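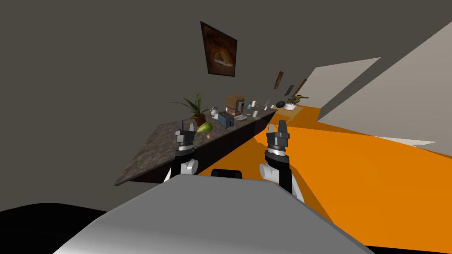

According to the reply that came in overnight, the export is still wrong after the update, and the Sastcombe Rifles are still listed under both brigades.

Print | E-mail

Ticket: Zollel roster builder, order of battle export
Status: Closed (fixed, one item carried over)
Priority: Normal

Original report
Army is the Fumska garrison division for the Lumbao campaign, 4,000 points. On screen the strength total is right. When exported to the text order of battle, the headcount is 165 too high and the Sastcombe Rifles show up twice, once in 1 Brigade and once in 2 Brigade. The campaign organizer's checker rejects the file because a regiment can't belong to more than one parent.

Steps tried by user
- Deleted the regiment and added it again. Same result.
- Renamed it to "Sastcombe Rifles (Militia)". Both entries took the new name.
- Exported as a spreadsheet instead of text. Same result.
- Updated to the current build. Same result.

Support, 9:40 a.m.
Loaded the attached roster and got the same output. The regiment was first raised in 1 Brigade and then moved to 2 Brigade with the Transfer button. The roster file keeps the old parent as "raised by" so that the background page can print the unit's history. The exporter is reading "raised by" as a current parent. 165 is the paper strength of the Rifles in this list, so the extra headcount is the same fault.

Deleting and re-adding didn't help because the user re-added it from the saved regiments shelf, and the shelf copy carries the old field too.

Workaround for now: open the regiment, go to Background, clear "Raised by", save, export. You lose the line about its origins on the printed page. Copy it into Notes first if you want to keep it.

User, 11:15 a.m.
Workaround does it. Headcount on the export is now 1,301, same as on screen, and the checker took the file. I would like the history back at some point. The whole idea of the Rifles is that they started as harbor militia on Fumska and got pulled into the line when the garrison was shipped out to Lumbao. Notes don't print on the campaign sheet.

Also, the honor title has gone from the regimental heading. It used to say "Governor's Own" after the name. Not sure if that is related.

Support, 2:05 p.m.
It's related. Honor titles are stored with the raising entry, so clearing one clears the other. Restore both from your backup copy once you have the patched build.

Patch changes the exporter to read "Current parent" only. Tested on your original file: Rifles appear once, under 2 Brigade, total 1,301, title present. Detached companies still export under the parent regiment even when attached elsewhere. That was there before this ticket and has been logged separately.

User, 4:30 p.m.
Patched build installed, backup restored, export accepted. History and title both print. Fine to close.

Print | E-mail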